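书桌后沿治理：学生宿舍桌面电源与线缆整理项目报告
课程：居住空间与日常用品　结课项目　小组名：Ravn 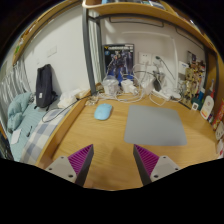 一张书桌能用的面积，通常由它后沿那一条说了算。家具厂给的尺寸从墙量到桌边，住在这里的人心里的尺寸从插排量到桌边，两者之间的差额归充电器所有。我们小组这学期研究的就是这个差额。以其中一张床边的书桌为例：木桌面前半部分相当体面，浅蓝色鼠标和灰色鼠标垫各占一块，中间还隔着一段光木头，宽敞得近乎奢侈；一到靠墙的地方，画风就变了，白色插排上立着一只黑色电源适配器，旁边靠着一只方方的白色适配器，白线一圈一圈地绕过充电头和插头，还有一圈从插排前面探出来，快要搭上鼠标垫。再往左，带圆顶盖的半透明塑料杯站在线堆边上，神态自若。我们给这一带起名叫“后沿”，后文一律这么称呼，免得每次都要写“桌子靠墙那一长条乱七八糟的地方”。

一、题目是怎么来的

最初的题目是“面向未来的宿舍学习空间系统”。这个题目在开题那天活了不到十分钟。指导老师问“系统”指什么，我们答不上来；又问“未来”指什么时候，组长说下学期。老师建议我们回去看看自己的桌子，看完再来。

我们回去看了。看完以后，大家都觉得未来可以先放一放。

我们住的那栋楼叫 Uria，名字是装修翻新时起的，据说征集过意见，但没人记得自己被征集过。房间格局大同小异：床挨着桌，桌挨着墙，墙上有插座，位置由一位从未在这里住过的人决定。床和桌之间一般有一道凸起的木边，高度刚好能挡住笔，挡不住线。插座到桌面之间的那段距离要靠插排来补，插排上了桌以后就再也没下来。它一上桌，所有带插头的东西便闻风而至，在后沿安家落户。

于是题目改成了现在这个，朴素了很多。老师批了两个字：可以。这是本学期我们得到的最高评价，特此记录。

二、后沿上都住着谁

做整理之前要先弄明白整理的是什么。我们在走廊里敲门，征得同意后看别人的桌子，顺便问几个问题。愿意开门的人比预想的多，愿意承认自己桌子乱的人比预想的少。有一位同学在我们进门以后用身体挡住桌面，整个访谈都保持着这个姿势，我们敬佩他的核心力量。

把看到的东西归一归，后沿的住户可以分成下面几类。

常住户。每天都要用，插上就不拔：电脑电源、手机充电头、台灯。它们有正当理由待在那里，问题只在于姿势。适配器这种东西似乎天生不愿意躺平，要么竖在插排上，要么斜靠着墙，像等车的人。

季节性住户。冬天的加湿器，夏天的小风扇。换季以后机器走了，线留下了。我们问过一位同学某根线是什么的线，他想了很久，说应该是风扇的。风扇呢？毕业的学长带走了。那条线从此成了一条没有工作的线，但仍然享受着插排上一个位子。

历史遗留。手机早已换了，旧手机的线还在。大家给出的理由高度一致：“万一呢。”我们追问过万一什么，没有得到过完整的句子。

路过的非电器。饮料杯、药盒、没拆的快递小袋、一本靠墙立着撑场面的书。严格说来它们跟线缆没有关系，可是后沿有一种吸引力，凡是一时不知道放哪儿的东西，最后都放在那儿。饮料杯尤其喜欢和插排做邻居，这件事我们在第五节还要再谈，语气会严肃一点。

这一阶段最大的收获是发现了一个规律，我们不敢叫定律：一根线只要在桌上待过一个周末，就会被主人视为地形的一部分。问他这里为什么有一圈线，他的反应和问他这里为什么有一座山差不多。

三、大家平时怎么办

我们收集了走廊里已有的民间做法，态度是虚心的。

第一种是推。把所有东西往墙那边推，推到推不动为止。优点是免费，动作简单，三岁儿童也能掌握。缺点是推完以后线并没有减少，只是密度提高了。下次要拔其中一根，全体都会跟着出来。

第二种是扎。用扎带、皮筋、面包袋口上那根小铁丝把线捆成一束。捆完看着很有成就感，第二天早上赶课，要带走其中一根充电线，于是剪开，于是一切照旧。有位同学买过一大包一次性扎带，用到后来只用来扎零食袋。

第三种是盖。在后沿前面摆点什么挡住，书、盒子、相框都行。这一派在美学上最成功，从床上看过去完全看不见乱。只是插头松了的时候，得先拆一堵墙。

第四种是不办。这一派人数众多，我们小组有一半成员属于此派，在项目期间暂停了信仰。

还有一位同学的办法我们单列出来：他把插排放进了抽屉，线从抽屉缝里伸出来。桌面确实干净。我们劝他拿出来了，适配器发热，关在不透气的抽屉里不合适，而且那抽屉里还有半卷卫生纸。他当时接受了劝告，后来有没有放回去，我们没有勇气复查。

四、约束条件

在动手之前我们列了一份约束清单，列的过程吵了两次，都是为了钱。

不能打孔，不能上钉。宿舍家具属于学校，退宿时要检查，检查的人带手电筒。

不能用撕下来会带走漆面的强力胶。这一条是血泪换来的，某成员在柜门上贴过挂钩，现在那里有一块形状像半岛的浅色区域，她一直用一张课表遮着。

不能改动插排本身，不能拆壳，不能接线，也不能一个插排套另一个插排。最后这件事宿舍规定里写着，写得很大，贴在楼道里，走廊里至少有一半人从下面经过时不抬头。

总预算200元，全组共用，发票要交。

单张桌子的改造时间最多30分钟，超过这个时间，住在里面的人就会开始坐在床上叹气。我们亲历过。

早上能单手拔走手机充电线。这一条是访谈里大家反复提到的，也是“扎”这一派全军覆没的原因。任何方案过不了这一条，到了周一早上都会被主人亲手拆除。

桌子前半部分一概不动。鼠标放在鼠标垫左边还是右边，垫子歪不歪，都是主人的私事，不归我们管。组里有人对此有意见，她认为鼠标就应该在鼠标垫上。投票表决，她输了。

五、关于杯子

这一节本来不在计划里，是交叉检查时别的组给我们提的意见。他们说你们整篇在讲线，怎么不讲水。

我们承认，起初看桌子的时候满眼都是线，杯子被当成了背景。意见提来之后重新去看，才发现饮料杯跟插头住在一起的情况相当普遍。原因不难理解：前半部分要写字、要用鼠标，杯子碍事，往后一放，后面正好是插排。放杯子的人想的是“别碰倒了”，结果把它送到了碰倒以后最麻烦的地方。

我们问过几位同学担不担心。典型的回答是“有盖子”。盖子给人的安全感远远超过盖子本身的能力，尤其是上面插过吸管的那种。

对此我们的建议很无聊：给杯子另找一个固定的地方，离插排远一点，最好在桌子另一头，下面垫个东西，让它看上去像是有编制的。试用时我们发的是一块软木垫，往往第一天就有人把杯子放了上去。垫子这么一块不起眼的东西，在说服力上胜过我们全组的口才。

插排能离开桌面的，尽量离开桌面，但也不要直接放地上，地上有拖把。下一节要讲的主要就是这件事。

六、方案

方案一：托盘

第一版方案由组员 Nicanor Magaña 画图，思路是在桌面后方架一个浅托盘，插排和适配器都坐进去，线从托盘两侧出来。图画得非常漂亮，有剖面，有阴影，有一盆并不存在的绿植。做出来是硬纸板的，我们叫它 Plirneck，来历是他画图时听的一首歌里有个词没听清。

Plirneck 的失败很有教育意义。它把后沿的东西整整齐齐地抬高了一层，于是托盘下面多出了一片空地，没过几天，托盘下面也塞满了。我们等于给后沿加盖了二楼。另外，硬纸板中间慢慢往下塌，适配器一个个向中央滑去，聚在一起，场面像开会。

Nicanor 对此的总结是：材料不行，概念没问题。其余组员的总结正好相反。两种意见都写在这里。

方案二：收纳盒

第二版我们没有自己做，买了一个现成的理线盒，牌子叫 Plamunix，带盖，两端开口。把插排整个放进去，多余的线盘一盘也塞进去，盖上盖子，后沿顿时清净。全组一致认为问题解决了，当晚出去吃了顿饭，饭钱没有走项目预算。

第二天问题来了。大个的适配器竖着插在插排上，盖子合不拢，翘着一条缝。把适配器转个方向，又挡住旁边的插孔。住户为了让盖子合上，拔掉了适配器，放到盒子外面，用的时候再插；用了几次嫌烦，盖子就不盖了；盖子不盖，就立在盒子旁边靠着墙，成了后沿的新住户。

除此之外，我们对把一堆发热的东西关在盒子里也不太放心。盒子说明书上写了不要塞满，没有说多满算满。我们最后把它留给了一位只插台灯的同学，她很满意。这说明盒子是好盒子，它只是需要一位生活简单的主人。

方案三：分家

到了第三版，我们已经比较谦虚了，不再追求把所有东西装进同一个地方。做法是把后沿的住户按“早上要不要带走”拆成两拨，各走各的路。

不带走的那一拨，包括插排、电脑适配器和台灯插头，挪到桌面以下。桌子后面有一根横档，我们用宽的魔术贴绑带把插排横着绑在上面，插孔朝外，适配器也用绑带单独固定，彼此留一点空，不叠在一起。绑带可以反复撕开，不留胶，带手电筒的人挑不出毛病。线从桌子后面上来，多余的长度在下面盘成松松的一圈。盘线这一步请务必手下留情，折成死弯的线看着服帖，根部容易坏。

要带走的那一拨，一般只有手机线，有的人还有耳机线。它们从桌角上来，穿过一个小小的软夹，夹子用可移除的胶贴在桌子侧面。线头露出来一小截，早上一捏就走，晚上一塞就回。

没有工作的线，请主人当面过一遍。我们准备了一个纸袋，上面写着“万一”。凡是说得出万一什么的，线留下；说不出的，放进纸袋，挂在柜子里，学期结束时再看。这个纸袋是整个项目里最便宜的部件，也是效果最好的部件。到写报告时为止，没有一个人去纸袋里取过线。

横档不够宽或者压根没有横档的桌子，方案三就要打折扣。我们试过把插排绑在桌腿上，竖着，能用，但是大个适配器会往下坠，插得不那么紧，我们不推荐。遇到这种桌子，只好让插排留在桌面上，靠墙放平，把竖着的适配器请下来，用短延长头引到一侧。这种小延长头要买合格的，便宜的那种我们拿在手里都觉得轻。

七、试用

方案三一共在6张桌子上试过，主人都是自愿的，其中一位是因为我们答应顺手帮他找耳机。耳机在后沿找到了，缠在一根打印机线上。他没有打印机。

安装当天一切顺利得可疑。真正的考验在后面。我们没有提前通知，挑了一个星期日晚上挨个敲门回访，这个时间的桌子最能反映真实人性。

有的桌子保持得很好，后沿能看见木头，主人主动拉我们进去看，还擦过。有的桌子线没有回来，别的东西来了：腾出来的那一条摆满了护肤品，排列整齐，我们不知道该算成功还是失败，最后算成功，理由是护肤品不带电。有一张桌子完全恢复原状，绑带还在下面忠实地绑着插排，桌上又多了一条新插排。主人解释说下面那条弯腰太累。我们理解他。我们也看了一眼楼道里那张写得很大的规定，请他至少别把两条串在一起，他说没有，我们检查了，确实没有。

回访时还听到一些没想到的反馈，照录如下，措辞略有整理。

“桌子变大了，但是我没有变爱学习。”

“以前充电线掉到床和桌子中间要捞半天，现在不掉了，少了一项运动。”

“室友以为我要搬走。”

“能不能顺便管一下椅子。”

椅子上的衣服是另一个课题，工作量不是我们这个组能承担的。

八、钱

开销主要是绑带、软夹、软木垫和那个理线盒，加上做 Plirneck 用的硬纸板和热熔胶。热熔胶枪是借的，还的时候喷嘴上多了一坨，已道歉。总花费没有超出预算，剩下的钱不够再买一个理线盒，也没有人想再买一个理线盒。

发票里有一张抬头写错了，店家把组名写成了人名，现在世上多了一位姓 Ravn 的先生，购买魔术贴若干。我们附了说明，盖没盖章要看系里心情。

九、做得不好的地方

试用的桌子全在同一栋楼，同一种格局，结论能不能用在别处，我们心里没底。上床下桌的宿舍插座位置不同，横档也未必有。

没有测温度。我们原本打算比较适配器放在桌面、盒子里和横档上的温差，借测温仪的时候排队排到了下个月，轮到我们时报告已经该交了。所以前文凡是涉及发热的话，依据都是常识和说明书，不是数据，请读者心里有数。

回访只做了一轮。十二月大家都忙，敲门敲到后来，有人隔着门喊“线很好，勿念”。

访谈记录做得比较随意。有几页写在外卖小票背面，字迹已经褪色，内容依稀与杯子有关。

分工也不太均匀。绑插排要钻到桌子底下，这个活儿一直由个子最小的组员承担，她要求写进报告，并且要求写明她在桌子下面撞过头。已写明。

十、给想照做的人

先拔电再动手。听起来像废话，我们组里就有人没拔。

先挑出没有工作的线，再买东西。倒过来做的人，会买大一号的盒子。

绑带买宽的，长度宁可长一点。颜色无所谓，装完以后只有蟑螂看得见。

插排翻到背面看看，外壳发黄变形的、插孔松得挂不住插头的，直接换掉，不值得为它设计一个家。

盘线的圈留大一点，不要勒。

软夹贴之前把桌边擦干净，贴上以后按住一会儿，当晚别挂东西。我们有一个夹子就是当晚挂了线，半夜掉下来，声音不大，把人吓得不轻。

杯子挪走。

附：关于字数

系里要求正文不少于2,000字。初稿交上去时组员各写各的，合并以后远远超出，老师问能不能删一点。我们删掉了 Plirneck 的剖面图说明、绿植的选型分析，以及一首以适配器为第一人称的短诗。短诗的作者保留意见，需要者可向本组索取，放在写着“万一”的那个纸袋里。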